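Pesta Drive Swap Notes and Data Card

Status: maintained, in the sense that someone reads the inbox
Last revised: December 2022
Maintainer: Lanying Yan
Bench lead: Valeriano Alcaraz
Words: Mirta Lagos, with corrections from everybody

What's in this folder

Pesta is a collection of pictures and notes on changing hard drives in old desktop computers. It grew out of the refurbishing bench at Jitora, our shop on Maldonado Street, where retired office towers arrive by the trolley load and leave again with a different drive inside and, with luck, the same number of screws.

The release holds 3,156 still pictures and 979 short text notes. They cover the drive, the caddy, the cage it lives in, the cables that go to it and whatever part of the motherboard happened to be in the neighbourhood. Other parts of the computer get a mention when they're in the way.

It is not a repair manual. Facundo Saavedra once printed it out and used it as one, and his comments have been folded into the section called Grumbles.

Why drives

A hard drive is the part people ask about. It holds the tax returns and the holiday photos, and it's the part the previous office wants back or wiped before the rest goes to a new home. On our bench it's also the part most likely to be handled by somebody who opened their first computer that morning.

The drives in this set are the ordinary SATA sort. A good many ride in plastic caddies, the coloured frames that clip around a drive so it can slide into its cage without tools. "Without tools" is the manufacturer's phrase. The bench uses its own.

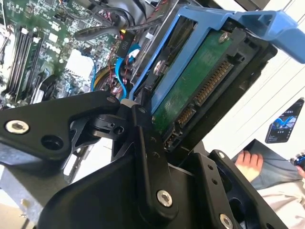
How can you tell the power connector from the data connector on a SATA drive?

Look at the length. The power connector is the longer of the two and the data connector is the shorter, and both have an L-shaped key so the plug only goes on one way around. If you're pushing hard, stop and turn the plug over.

Folder layout

pictures/
 Stills, sorted by bench session. Sessions are numbered in the order Lanying found them on the old computer, and you shouldn't read anything into that.

notes/
 Plain text, one file per note. File names match the session number, then a letter. There is no session 33. There was, and it consisted entirely of the bench mat.

words/
 The glossary, in English, plus a Spanish version by Olga Lagos that is better than the English one.

checks/
 The list of files and their checksums. Run this before writing to us about a corrupt download. Then, if it's still corrupt, write to us.

What a note looks like

Each note is a few lines about one step. The fields are:

part: the thing being handled, using a name from the glossary
action: one verb, present tense
neighbours: other parts close enough to bump
remark: free text, often blank, sometimes regrettable

A typical entry:

part: caddy
action: slide
neighbours: drive cage, SATA cable
remark: cable wants to come too

The remark field was added in May at Valeriano's insistence. He wanted a spot for the sort of knowledge that doesn't fit in a verb. What he got was mostly complaints about cables, and we've left them in.

Glossary, the short form

Caddy: the plastic frame around the drive. Flexes a bit at the sides so that its pins can find the screw holes in the drive. Some of our older notes say "tray" or "sled". Search for all of them.

Cage: the fixed housing inside the case that the caddy slides into. Notes before the great renaming call it the "bay". We settled on cage after an afternoon I won't be getting back.

SATA cable: the thin flat one that carries data between motherboard and drive. Colour has no effect on speed, whatever your cousin told you.

Header: a small group of pins on the board where little wires plug in. Photograph these before unplugging anything. The labels are tiny and the power button is on one of them.

Latch: anything you squeeze, press or lift to let go of something else. There are more latches in a desktop computer than there are in our kitchen, and they're about as well behaved.

Side panel: the bit you take off first and trip over later.

The swap, as we do it

This is the order the notes follow. Models differ, and the inside of a case is no place for loyalty to a document.

1. Shut the computer down and unplug it at the wall. Hold the power button for a few seconds afterwards.
2. Lay the case on its side and take the panel off.
3. Touch bare metal on the chassis. Wear a wrist strap if you own one and can find it.
4. Look at where the cables go. Look again.
5. Unplug data, then power, pulling on the plugs and leaving the wires alone.
6. Release the caddy and draw it out straight.
7. Flex the caddy off the old drive and fit it to the new one, connectors facing the same way as before.
8. Slide it home until it clicks.
9. Plug in power and data.
10. Start it up with the panel still off. Putting the panel on first guarantees that you've forgotten something, and we have pages of remarks to back this up.

Step 7 is where most of the swearing is. People fit the new drive neatly into the caddy with the connectors at the handle end, admire it, and slide it all the way in before they notice. Hold the old drive beside the new one while you do it.
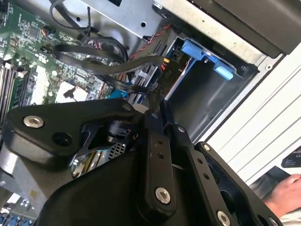 Step 5 has its own difficulties. Many SATA plugs have a small metal clip that has to be pressed before the plug will move, and many don't, and they look much alike when you're peering past your own knuckles. Press first and pull second. If nothing gives, feel along the plug for the clip again before adding muscle. A cracked data connector turns a free computer into a lamp stand.

Cable routing deserves a word as well. Factory cables are cut to suit the factory's idea of where everything goes. When you put them back, let them take the bend they already have. A cable that's been forced into a tidier path will work its way loose some time after the computer has gone to a pensioner who lives up four flights of stairs.

How the notes were made

Two people write a note for every step, separately, and a third settles the differences. For most of the set the writers were Mirta and Olga Lagos and the third was Lanying, who had the advantage of not being related to either of them.

Disagreements were logged. The bulk of them concern the line between "slide" and "pull", which we resolved by deciding that a caddy slides and a cable is pulled. The remainder concern whether something in the background should count as a neighbour. Our rule is that a part is a neighbour if an ordinary sleeve could catch on it.

We tested the glossary on 300 notes before using it on the rest. It failed, we fixed it, and we went back and redid those notes. If you find one that still says "thingy", please report it.

Known problems

Drives and caddies are well covered. Power supplies are scarcely in it at all, and optical drives turn up only as scenery.

Most cases were worked on lying down or propped at an angle, so directions like "left" and "up" mean very little. The notes avoid them. Where one has slipped through, treat it as a rumour.

Memory slots appear far more often than memory is discussed. Nobody should use the set to learn about memory.

The same model of computer may turn up in several sessions. Offices buy desktops by the batch and get rid of them the same way.

Close views hide things. A part that isn't listed as a neighbour may still be there, an inch off to the side, waiting for your sleeve.

Grumbles

Facundo's comments, lightly trimmed:

"Your step about touching bare metal should say which metal. I touched the desk."

It now says chassis.

"The screws. You never say how many there are."

We don't, as it depends on the model. Put them in a dish. An egg cup is fine. Don't use the lid of anything you intend to close.

"I would like more on the motherboard end. Everybody explains the drive end of the cable as if the other end were somebody else's department."

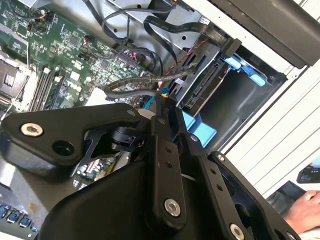 He has a point, so a few words on the motherboard end. SATA ports are usually grouped together, often near an edge of the board, and numbered in print that rewards good eyesight. Put the new drive on the same port the old one used. The computer may well cope with a different one, but some are set up to look for their startup drive in a particular spot and will sulk if it's moved. When a cable has to come off the board, steady the board side with a fingertip and pull straight. Don't rock it from side to side. And if you brush against one of the small header wires while you're in there, check it's still seated before you blame the drive.

Using and sharing

Use it for teaching, for testing your own labels, or for settling arguments about what a caddy is. Change what you like, keep our names somewhere sensible, and pass on corrections. If you sell a course built on it, Valeriano would like an invitation and a sandwich.

Customer data isn't part of the set. The notes leave out serial numbers, and files from the drives themselves were never copied here.

Related

Trorkeo is the sister collection, covering fans and heatsinks. It's smaller and dustier. The two share a glossary, apart from "latch", on which the Trorkeo people hold views.

Contributing

Send one session at a time, with notes in plain text. Use the glossary names. If you need a name that isn't there, propose it in the message and give Lanying a week.

Please don't send spreadsheets with colour coding. We had one with nine shades of green, and Olga is still working out what two of them meant.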